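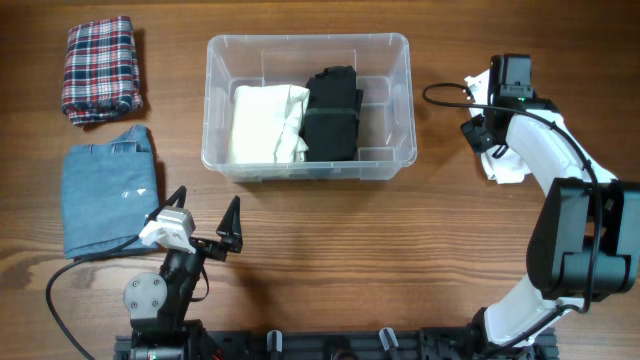
Section 2. Planning and budgeting for a two-arm folding and packing station

Read this section before you place an order. It covers what to buy, what you may already own, and how much room to set aside. Assembly starts in Section 3.

2.1 Choose the table

1. Measure the space where the station will stand. Allow a clear area 135 cm wide for the rail and both arms at full reach.
2. Check that the table can carry the rail along its front edge. Both arms mount on this rail.
3. Push down hard on each corner. If the table rocks, brace it or budget for another one.

Note: A plain wooden top is fine. Glass and high-gloss tops are not supported, as reflections upset the wrist cameras.

2.2 List the arm hardware

1. Order two arms, each with a parallel gripper and a wrist camera. Buyers at the Premville and Cistden depots can order the Marchand pair kit, which includes the rail.
2. Order one spare set of gripper fingers per arm. Fingers are a wear part and are not covered by the warranty.
3. Add 4 spare rail clamps. They are sold singly, and a missing clamp will hold up the whole installation.
4. Ask for the cable lengths in writing. Camera cables need enough slack for the arm to reach the far side of the bin, but a loop that is too long will drag over the garments.

Caution: Do not buy camera cable extensions to make up for a short cable. Order the correct length.

2.3 Bins and garments

1. Buy clear plastic bins with a lipped rim. Keep to one size for the whole site.
2. Set aside a practice set of garments that will not go back into stock. Include denim, a checked cloth, something black and something white. Dark and pale fabrics need separate camera checks.
3. Fold one of each garment and stand them side by side in a bin before you order in bulk. Leave free space at one end for the gripper to open.

2.4 Budget for time

Most first budgets cover the hardware and leave out the hours. Enter these as separate lines:

Rail and arm mounting, two people: 4 hours
Camera checks, per station: 60 minutes
Operator practice, per person: 77 folds under supervision

The practice figure comes from the Jostthorpe site and assumes no earlier experience with the arms.

2.5 Before you send the order

1. Confirm that a power outlet is within reach of the rail without crossing a walkway.
2. Confirm that the emergency stop is on the quote. It is listed as an accessory and is not part of the pair kit.
3. Send the table measurements with the order form. Orders without them are held until they arrive.

Caution: Do not drill the table until the rail has been delivered and checked against it. Hole spacing differs between the older and current rails.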